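From: Kekeli Ametepe
To: bench-automation list
Date: August 17, 2024
Subject: Re: teardown cell, second round of spending

Elaheh Jalali wrote:
> Can you send what you want for the fall? Parisa needs a number,
> even a rough one. And is the Borum quote still good?

Quick one, typing between meetings. Borum quote is dead, they want 1,553 now for the same finger set. Voltavon came in at 900, longer lead time.

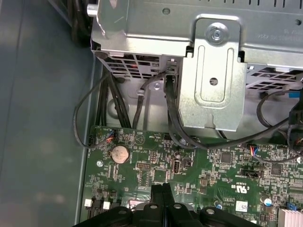
I'd go Voltavon and order spare fingertips with it. Shipping is 90 either way. Also want a second fixture plate, Abilio can print it so thats just filament.

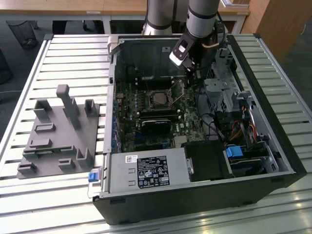

Not asking for another arm this year. Would rather have more towers to work on, Dirska has 44 on a pallet and will hold them til the end of August if we sign somthing. Elaheh A. has the form.
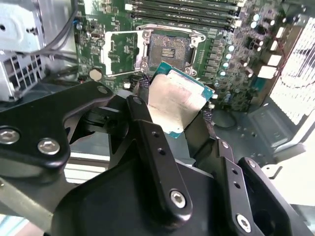 Does the 900 include the mounting adapter?

It's extra, Voltavon hasn't priced it yet. Put in a placeholder and I'll fix it when they call back.

Parisa, pls don't submit before Tuesday.

Kekeli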